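Household Skills, evening class
Handout 9: Folding on a bed
Tutor: Irfan Rana

Please read this before you come. Last October half the room hadn't, and we spent forty minutes on socks, which are Handout 2.

Why a bed

Most of you will tell me you fold standing up, holding the thing under your chin. I know. I have seen the results. A bed is wide, it is usually free until bedtime, and everything on it has to be put away before you can get in. No table has ever threatened anybody like that.

Make the bed first. A patterned spread is fine, and a floral one is better than fine, as plain blue denim shows up nicely against it and you can see where your edges have got to.

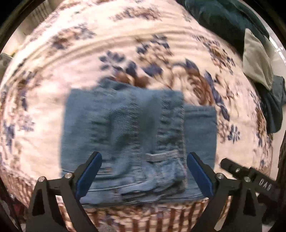

Jeans

Fasten the button and do up the zip. Lay one leg on the other, seam to seam, and pull the crotch point out so it doesn't sit there like a small shark fin. Fold the hem up towards the waistband, stopping a little short, then fold again. If you need a third fold your shelf is too shallow or your legs are too long, and the course covers neither.

Smooth outwards with the flat of the hand. Denim has its own opinions at the seams and you will not win every argument. Ridges where the hems pile up are normal. Belt loops will stick out. Leave them.

The Pillitz method, which some of you will have met, has you roll the jeans into a tube. I tried it for a winter. The drawer looked like a log store.

Flat cloths

Towels, napkins, tea towels, anything with four corners and no legs. You would think these were easier. They are, until a corner flips over on itself and you fold the mistake in with the rest.

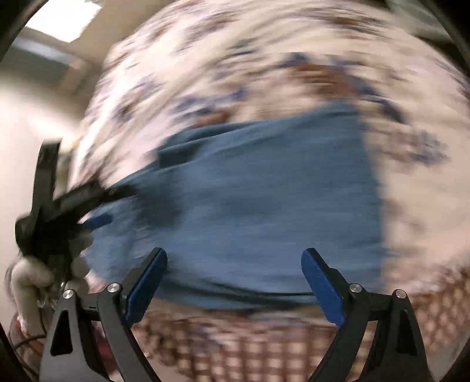
Spread the cloth out fully before the first fold and turn back any flap you find. Halves, then halves again, then thirds if it is going on the narrow shelf. Keep the folded edge facing out. Kulkarni's old housekeeping guide says to face it left, and gives no reason, and I have faced it left for 14 years.

Checked fabrics are a gift: follow the lines. If the lines don't meet, either you are crooked or the cloth is, and it's polite to blame the cloth.

For next time

Bring one pair of jeans and two flat cloths, clean. Fitted sheets are Handout 10. Get some sleep beforehand.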